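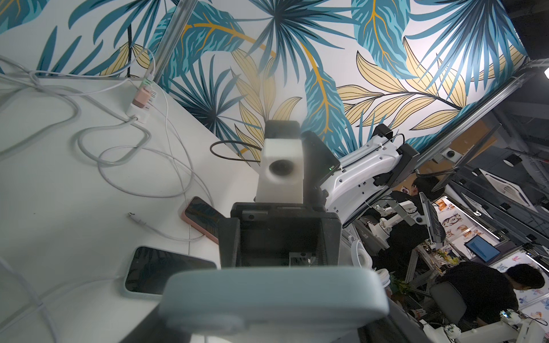

So I finally finished Middlemarch! It has taken me since November, with one long sulk in the middle when I put it under the bed and read detective stories instead.

I should say that I'd tried it before, at nineteen, and gave up before page 100 because I couldn't stand Dorothea. I wanted to shake her. Why would anyone marry Casaubon, with his notes and his eye strain and that endless Key to All Mythologies? This time I felt sorry for her almost straight away, and (I never thought I'd type this) a bit sorry for him too. The chapter that opens by asking "but why always Dorothea?" stopped me in my tracks – I'd been taking her side so firmly that I'd forgotten he was frightened.

My sulk came somewhere past page 400, with all the business about Bulstrode and the hospital. Olga told me to keep going and she was right, because Mrs Bulstrode taking off her ornaments and going down to sit with her husband is now my favourite scene in the whole book. I cried on the bus to Stodmont over that one.

Lydgate and Rosamond I found harder. I know we're meant to see both sides, but every time she quietly went behind his back I had to get up and put the kettle on. Svenja thinks I'm unfair to her and has promised me a long email about it.

I'm still not sure about Will Ladislaw. He's charming enough, all that curly hair and lying about on rugs, but I kept waiting for him to do something. Mary Garth, though – I'd read another 90 chapters about Mary Garth.

Silas Marner next, as it's short.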